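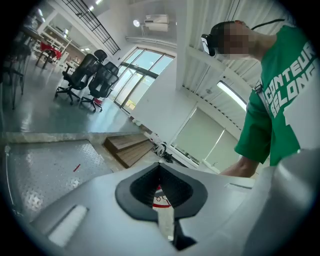

5 min read

Lesego Nkosi has been asked the same question at every family lunch for three years, and her answer hasn't changed much. No, there is no machine that will come into your house, pick up whatever is on the floor and put it where it belongs. There are machines that will do a bit of that, slowly, in a house they have seen before.

"My aunt wants it to do the ironing," she says. "I tell her to ask me again when it can find the iron."

Nkosi runs the handling group at Tesura, which works on the part of the job most people never think about: closing two fingers on an object and letting go of it in the right place. We spoke on 22nd March, over a pot of tea that she poured herself.

Her group teaches by demonstration. A person holds a pair of grippers, one in each hand, and does the chore as they would want it done. The movements are recorded, and a machine with the same sort of grippers is trained on the result. The attraction is that you don't need a robot in the room while you collect the examples. You need a person with decent wrists and some patience.

"People are surprised by how much worse they get at things," Nkosi says. "You take away eight fingers and two palms and ask someone to pick a clip up off the floor. They've done it all their lives. Now they have to think about it."

That, she says, is useful in itself. If a grown adult with good eyesight needs four goes to lift something small with a gripper, there is little sense in blaming the software when it needs 40. Part of the difficulty is in the hand. A human fingertip gives a little, feels the edge of a thing, and rolls it. A stiff finger arrives, closes, and either has the object or doesn't.

I asked which chores are closest. She put clearing a table of solid things near the top, along with moving stock from one tray to another. On the shop floor, Grosano has been trying her group's work on returns: goods come back in a box, somebody opens the box, takes out what is inside and sorts it. The trial covered 281 returned boxes, and the machine finished 104 of them without a person stepping in.

"Some people hear that and think it's dreadful," she says. "The manager there was quite pleased. He'd expected it to manage the first one and then sit there."

Where did the rest go wrong? Bags, mostly. Clear plastic is hard for a camera to make out and it changes shape when you touch it. Cables come next. A cable is attached to something, and pulling one end moves an object the machine wasn't thinking about. Then there is anything thin and flat on a hard floor, where the fingers have nothing to get under.

"A strip of tape," she says. "I could talk about strips of tape all afternoon. You slide it to the edge of something with your finger, you lift it with a nail. We have neither."

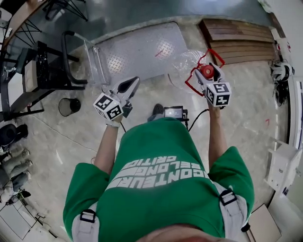 Msimang takes a harder line, and told me by phone that the small stuff is beside the point: a cleaner on a normal shift goes up and down steps, moves chairs, opens doors and decides what is rubbish, and a machine that can pick up a clip but can't tell whether anyone wants it kept has done the easy half. "Show me one that knows when to leave something alone," he said.

I put this to Nkosi, who didn't argue. Her view is that the two halves will be solved by different people and at different speeds. Deciding what is rubbish has moved along quickly. Ask one of the newer systems what should happen to an empty bag on the floor and it will usually give a sensible reply. Getting the bag into the bin is still where it falls down.

"He's right that it's a whole job," she says. "But if you can't pick the thing up, you don't have any of the job."

She is less patient with the films that go round online. Most show a single good attempt, she says, and many are sped up. Her advice to anybody thinking of buying is to ask for an hour of uncut footage at normal speed, in a room the seller didn't choose. Skotska, a small chain of launderettes, did exactly that before talking to her group, and lost interest in two other suppliers as a result. It hasn't bought anything from Tesura either. It wants towels folded, and Nkosi told them towels were possible but would cost more than the person now doing it.

What about homes? She thinks the first useful machine will be dull. It will stay in one room - the kitchen, most likely - and do one or two things there while the family is out, so that it doesn't matter if it takes all morning. It won't climb stairs. It will leave the odd object where it was because it wasn't sure.

Would she have one? She thought about this for longer than I expected.

"For the dishwasher, yes, unloading it. I don't care if it takes two hours. But I'd want to put the glasses away myself for the first year."

The next round of work at Grosano is due to start in September, with the same kind of boxes and a softer fingertip. Nkosi is hoping for more than half of them finished without help. She has also asked the staff there to stop opening the awkward ones before the machine gets to them, which they had been doing out of kindness.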